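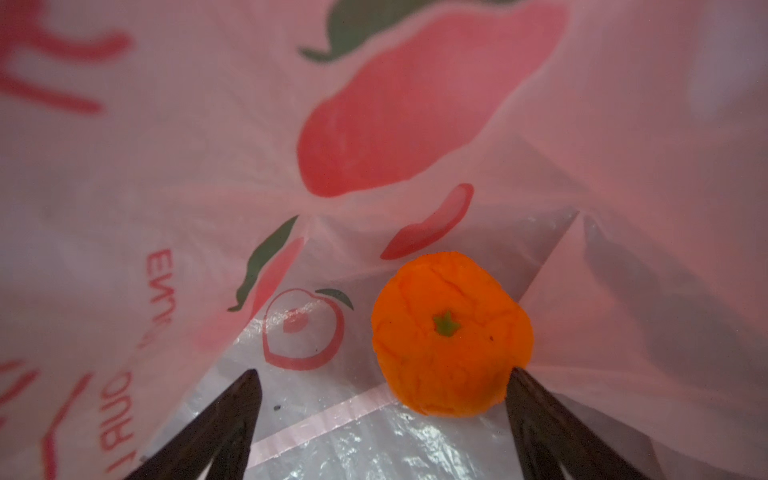

The price of the arm is the easy part of the budget, according to Mervyn Hollis, and the grippers, the bags and the hours of the people around the machine are where the plan for the Flosonden packing house can still go wrong. He told this to the planning meeting in Clodstead, where the company presented its proposal to buy robot stations for the small-bag line.

The proposal asks for 136,000 dollars. For this sum Flosonden wants to buy three stations from the supplier Vandenberghe, each with one arm, a gripper with a small camera at the wrist, a stand and a safety fence. The stations would do the handling of mandarins and other small citrus fruit in printed plastic bags, a job that is done by hand today. A decision is expected in September, before the citrus season brings the larger orders.

The small-bag line is the slowest part of the packing house. The fruit is sold in thin, colored bags, which are light and cheap but do not keep their shape. A box stands still when a machine reaches into it. A bag folds, and the walls fall in toward the fruit. The gripper that Flosonden has chosen for the stations has two narrow fingers with pointed ends, so that it can go down into the bag and come to the fruit from both sides. Wider fingers with soft pads were also in the offer from Vandenberghe, at a lower price, but they need more space than a small bag can give.

The line must also handle the bags that come back. Some of them are opened again at the checking table, when the label is wrong or when one fruit has to be changed for another. The workers call this "the second bag," and it takes more time than the first packing. The company counts this work separately, and it comes to about 400 bags in a normal shift. It was this number that started the discussion about equipment last spring, because the checking table had become the place where everything waited.

Dennis Inskip prepared the figures for the proposal. He explained that he had divided the cost in a different way than in the earlier version, which was sent back by the owners without a vote. In that version the grippers were written together with the arms, as one price. Now they have their own line. Fingers are a wearing part, he said, and a packing house that works with fruit has to clean them many times a day, so they should be in the yearly budget and not in the investment. The same is true for the covers of the wrist cameras.

"If we put it in the purchase, we see it one time and then we forget it," Inskip said. "If it is in the yearly budget, somebody has to look at it every year."

The new version includes two spare sets of fingers for each station. Hollis asked if this was enough. At the Zoscombe site, where the company runs a larger line for boxed apples, the first spare parts were used up much faster than planned, and the replacement parts took so long to arrive that one station was standing still during the best weeks of the autumn. Inskip answered that the apples at Zoscombe are heavy and that the fingers there are of another type, but he agreed to ask Vandenberghe for a written delivery time. Without this, he said, he would not recommend to sign.

A large part of the meeting was about the bags. The printed bags are bought from several makers, and the thickness of the plastic is not always the same. The print is also a question. A bag for mandarins can have pictures of other fruit on it, in strong colors and with green leaves, and the software must decide what is a real fruit and what is only a drawing. Vandenberghe has told Flosonden that the station can be taught this for every bag design, but the teaching is not in the basic price. It is charged per design. Flosonden changes its designs often, mostly for holidays and for customers who want their own print.

Hollis suggested that the company should first decide how many designs it really needs. The sales office does not like this idea and has asked to be heard before anything is fixed. A possible compromise is to send only the common bags to the robot stations and to keep the special prints on the manual tables. In the proposal this is called the mixed plan. It gives a smaller saving in hours, but it also removes most of the teaching cost from the first year.

Damage to the fruit was another point. A mandarin with a loose, uneven peel is easy to mark, and customers look first at the peel and at the green part at the stem. Vandenberghe offers a force limit in the gripper, with a setting for each kind of fruit. The company wants to have an acceptance test written into the contract, with its own fruit and its own bags, in the packing house in Clodstead and not at the supplier. Until the test is passed, the last part of the payment would be kept back. The size of this last part is still being negotiated.

The proposal does not plan to reduce the number of workers. The people who now work at the checking table would be trained to run the stations, clean the grippers and correct a bag when the arm stops and asks for help. The training time is calculated with full pay – this was missing in the earlier version – and the workers asked that it be finished before the season and not during it. The evening shift also wants its own training, as the evening shift at Zoscombe received only a printed manual and had to call a colleague at home when something stopped.

There are some smaller costs that the owners have not seen before. The floor under the third station is not level and must be repaired. The line needs new lamps, because thin plastic throws back the light in bright spots and this can disturb the camera. The electrical work will be done by the company's own technicians, but the material has to be bought. Inskip has put all of these under one heading, building works, and he asked the meeting not to cut this heading in order to save the rest. A station on a bad floor has to be adjusted again and again, he said, and the hours for this do not appear in any offer.

Renting was discussed as well. Vandenberghe rents out the same station by the month, with service included, but without the teaching of new bag designs. For one season the rent would be clearly cheaper than the purchase. For a longer time it would be more expensive, and the company could not change the fingers without permission. Hollis would like to rent one station first and buy later. Inskip is not against it, but he pointed out that the price in the offer is valid only if all the stations are ordered together.

The owners have asked for both calculations, the purchase and the rent, side by side on one page. The sales office will send a list of the bag designs for the coming year, and Vandenberghe is to confirm the delivery time for the spare fingers. If the order is placed in September, the first station could be installed at the end of the small-bag line, next to the checking table. The manual tables will stay where they are during the whole first season.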